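Belberg Hall – ground floor and meeting rooms
Quarterly premises check, with comments
Checked by: Samira Qudah
Copy to: Hanna Wróbel, Herrera Lettings

Marks used: OK, ACTION (to be put right before the next check), URGENT (to be put right before the room is let again), N/A.

1. Entrance and corridors

1.1 Front door opens fully from inside without a key – OK
1.2 Door closer on inner door – ACTION. Slams from the halfway point. Closing speed needs adjusting, and the lower hinge has a screw missing.
1.3 Entrance matting flat, no raised edges – ACTION. The corner nearest the radiator has curled again. Tape was used last time and has come away. Please replace the mat.
1.4 Corridor clear to full width – OK on the day. Two stacks of chairs were moved back into the store before I started.
1.5 Lighting – OK apart from the fitting outside the kitchen, which flickers when first switched on.

2. Fire safety

2.1 Extinguishers in place, pins and seals intact – OK
2.2 Extinguisher service labels in date – OK, all due again in December.
2.3 Call point tested – OK. Sounder heard in every room, faint in the back store with the door shut.
2.4 Emergency lighting, short test – ACTION. Unit over the side exit did not come on. Battery or lamp, the electrician can say which.
2.5 Fire doors close onto the latch – OK except store door, which sticks on new paint.
2.6 Fire action notices – ACTION. The one in the small meeting room still gives the old assembly point.

3. Electrical

3.1 Visual check of sockets and switches – OK. Cracked faceplate reported last quarter has been changed.
3.2 Portable appliances labelled – ACTION. The Gritier urn has no label. It has been put in the cupboard until it is tested.
3.3 Extension leads – URGENT. One lead in the large meeting room had a second plugged into it. Both removed. If more sockets are needed along that wall they should be fitted properly.
3.4 Fuse board cupboard clear – OK, key 414 on the office hook.

4. Tables and seating

4.1 Folding tables: locking bars engage – ACTION. One bar in the large room has to be pushed home by hand. Tagged with red tape.
4.2 Fixed-leg tables: feet level, no rocking – OK.
4.3 Tops free of splits and lifted edges – OK.
4.4 Chairs – two withdrawn with loose backs.

Table layout is left to the hirer, but the route to each exit has to stay open whatever the layout. I have found tables pushed across the side exit more than once after evening bookings. The floor marks put down in the summer have mostly worn off and I would like them repainted in something harder.

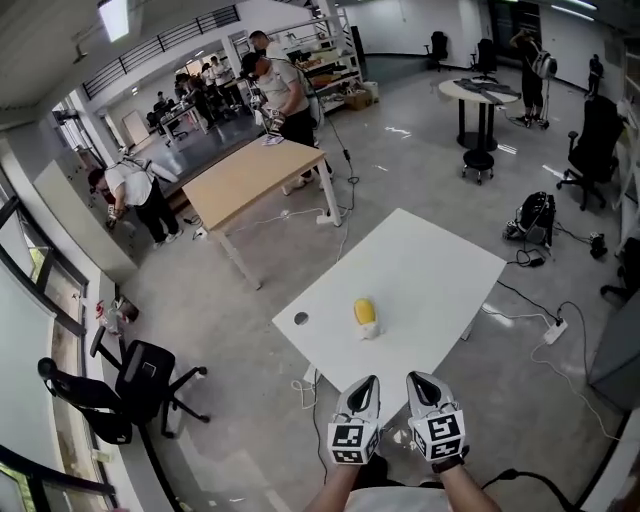
Hanna Wróbel has asked whether the side exit could be dropped from the room's capacity figures altogether, so that hirers could use that end of the room as they like. She would sooner have a lower limit that people keep to than a higher one that depends on floor marks. It would mean losing the two largest regular bookings, and she wants that costed before anything is changed.

My view is that the exit should stay in the figures. The marks were clear for the first few weeks and people did follow them. I will set out both options once the emergency light in 2.4 is working.

5. Kitchen and toilets

5.1 Hot tap temperature – OK
5.2 Fridge clean, door seal sound – ACTION. Seal split at the bottom corner.
5.3 First aid box – ACTION. Short of medium dressings and eye wash. Accident book present, no new entries.
5.4 Floor – OK
5.5 Accessible toilet alarm cord – URGENT. Tied up out of reach. Untied and tested, now OK. Cleaners to be told again.

6. Outside

6.1 Ramp and handrail – OK
6.2 Bin store locked – OK
6.3 Gutter on Clusby Road side – ACTION. Overflowing at the joint and running onto the steps. Needs doing before the frosts.

Recheck of both URGENT items: Saturday, 11 a.m., before the first booking.

S. Qudah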